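Miltico Community Help > Home computers > Repairs and replacements

Shop says my desktop is "end of life" and wants $1000 for a new one. Is that a real thing?

My desktop has become very slow to start and sometimes stalls when I have the bookkeeping program and the browser open together. I took it to a shop near me and got a quote that sounds more like a sales pitch. I'd like a second opinion from people who aren't selling anything. 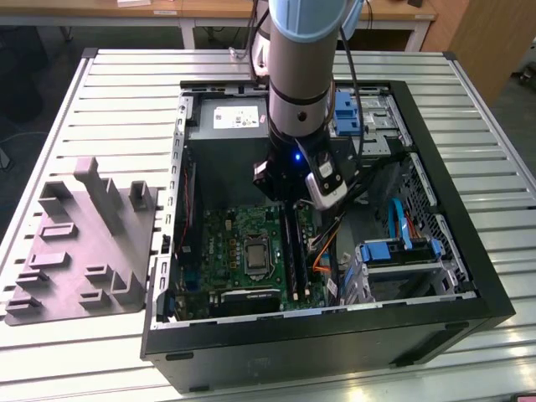
Posted by Huguette McKinnon in September

The quote is for a new Stiltunora tower, $1000 before tax, plus something called Chan Care that gets billed every month. When I asked what was wrong with the old one, the fellow at the counter told me it was "end of life" and that the memory "wears out like brake pads." I asked what test he'd run. He said they could tell from the age. I paid a bench fee for that.

I use it for email, bookkeeping for my husband's upholstery business and a lot of scanned family letters. No games. My neighbour figures more memory would fix it, but he also figured my furnace only needed a new filter, and we know how that went.

What I'd like to know is whether memory wears out, and whether a monthly plan is worth having on a machine like this. I have my files on an external drive already, so please don't tell me to back up.

Yupin Saengthong
Member, replied at 9:40 p.m.

No, memory doesn't wear out like brake pads. It has no moving parts. A stick can fail, sure, but then you'd normally expect crashes or a machine that won't start at all, and there are free programs that test for it overnight. A shop that charged you a bench fee should have run one. Ask for the printout. I'd be surprised if there is one.
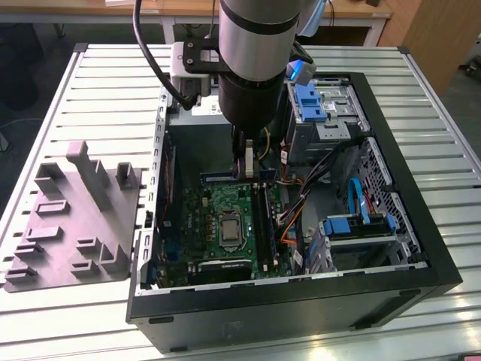

Slow to start is more often the drive, especially if it's the old spinning kind. Open the task manager while it's crawling and look at which column is sitting near the top. If it's disk, a solid state drive will do more for you than anything on that quote. If it's memory, buy memory. If neither one is busy, look at what's loading at startup before you spend a cent.

I'd also be careful about adding sticks without checking what the board takes. The different generations don't fit in each other's slots, and the labels on online listings are not always to be trusted. Look up the model in the manual and buy from somewhere that takes returns. Unplug it at the wall and touch bare metal on the case before you handle anything.

The neighbour could be right this time, but make him show you the numbers.
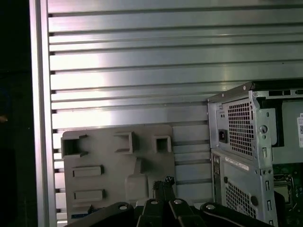

Page 2 of 3

Annick Friesen
New member

Just buy the new one, life is too short. Mine is an Atden and it's been fine.

Sylvie Marchand
Regular contributor

I'd skip the plan. I read the terms on two of these for my mother, and both left out accidental damage, batteries, "pre-existing software conditions" and anything caused by an update. I couldn't work out what was left. Yours may be better written, but get the full terms on paper before you sign, and find out how you cancel. If the answer is a phone line open in business hours only, you have your answer.

Where I part ways with Yupin is on spending much on the old machine. Check whether it can still get security updates. You're doing business books on it, and a fast computer that's stopped getting patches is a poor bargain. If it can't be updated, a refurbished office desktop would do everything you listed for a good deal less than the quote. I don't believe anyone needs $1000 worth of tower for email and scans.

Before you go back to the shop, I'd ask for:

- the test results your bench fee paid for, in writing

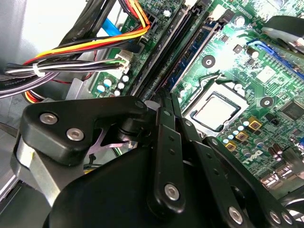

- the old drive returned to you if they end up keeping the machine
- a price for a new drive alone, parts and labour on separate lines
- the name of whoever looked at it, which may or may not be the person at the counter

If they balk at the first one, I'd want the fee back.

Comment from Huguette McKinnon

Thank you both. Disk was pinned at the top the whole time it was starting up. I phoned about the test results and was told the technician would call me. Still waiting.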